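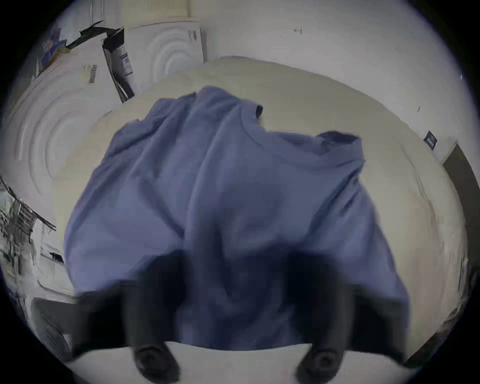
One of our reviewers wanted to know why we'd bother comparing finger pads at all when, as they put it, the camera is what makes or breaks a cloth grasp. Fair question, and I went back and forth on it for most of September. My answer is that I don't think you can pull the two apart on a hand-held tool, where the lens rides right above the fingers and every squeeze changes what it gets to see.

Figure 3. Hand-held gripper lifting a blue cloth garment from a cream surface, as recorded by the wide-angle camera on the tool.

4.2 Pads, lenses and soft things

So I ran 2 sets of fingers, the Gratulero pads and the stiffer Moncombe ones, on the same tool body with the same lens. We did 114 lifts in all (my forearm remembers every one of them!), split evenly between the pads, and I swapped fingers after every few lifts so that I wouldn't get good with one set and stale with the other. A lift counted if the cloth cleared the surface and stayed in the jaws for 5 seconds.

The Gratulero pads dropped the cloth 9 times and the Moncombe pads almost twice as often. I'd love to leave it there, but the drops weren't spread out nicely. Most of the Moncombe ones came from pinching a single layer near a hem, and when I grabbed a fat bunch of fabric the two were so close I couldn't call it. If your garments are always in a heap, I'd say buy whichever pads are cheaper and spend the money on spare screws.

Now the camera part. Figure 3 shows the trouble pretty well: once the cloth is up, it hides much of the view between the fingers, and the bottom of it goes dark right where you'd want to check the grip. The wide lens helps a lot with knowing where you are in the room, so I wouldn't give it up, but it can't look through a shirt. The Zamudio controller only reads finger width, and with thick folds that number told me very little about how much fabric I had.

We tried the narrower Randport lens for a few warm-up lifts and I hated it. I kept losing the edge of the work surface and bumping into things. Those lifts aren't in the totals.

Home | Issues | Authors | Figures | Search
Contact the editors | Copyright, all rights reserved | Back to top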